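Learning from people's hands, session 9 handout
Melahat Gökçe, Brasbridge robotics short course

OK, so last time I promised you the messy part! We want a policy that learns household chores from head-camera video of people doing them, and the first thing we need is hand labels: which hand, touching what, doing what. Throwing packaging into a bin is a lovely starter because both hands are often busy with different things.

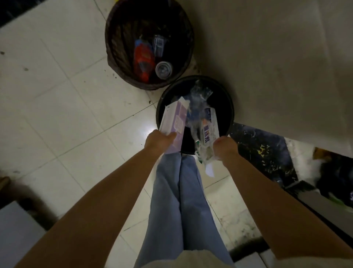 Why not just label the whole clip with one verb?
Because the two hands often have separate jobs, and one verb throws that away. We label left and right on their own tracks.

Thin cardboard is harder (my favorite!). It bends, it hides fingers, and a box has a front, a back and an inside. 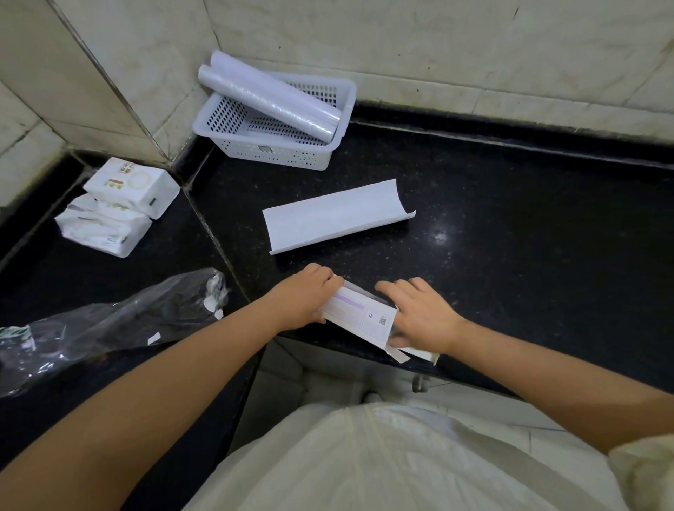 Lorne's baseline got 81 of 100 contact labels right on our test clips, and most of the misses were fingers tucked behind an edge. Try the flat-hand case too, with one hand pressing and the other free.
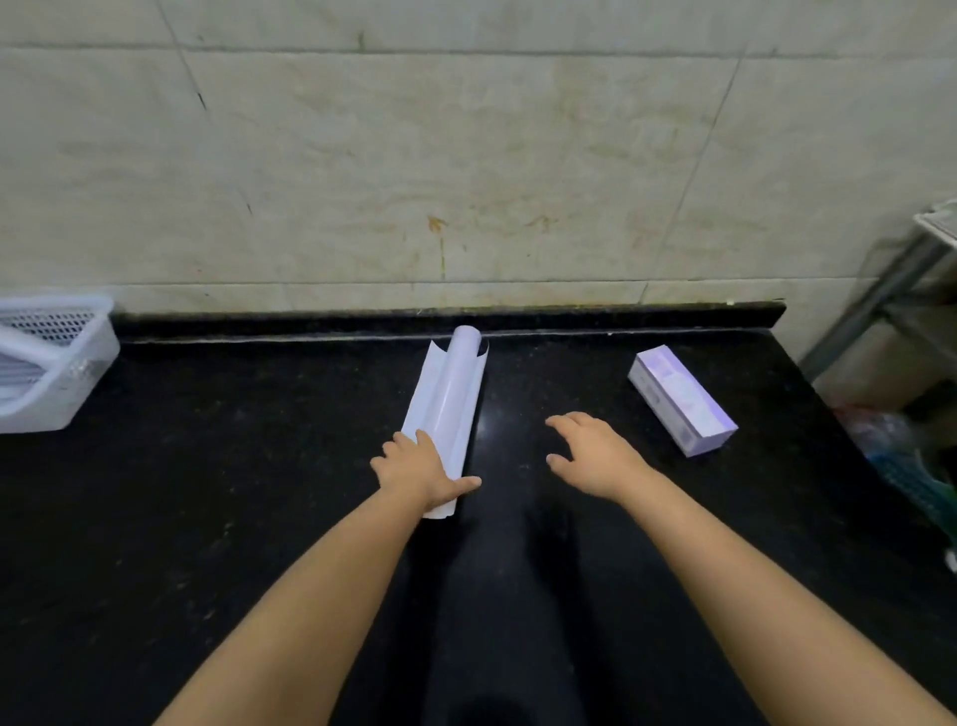

Last changed: 10th April

For homework, label 2 clips by hand and bring me the ones you argued over.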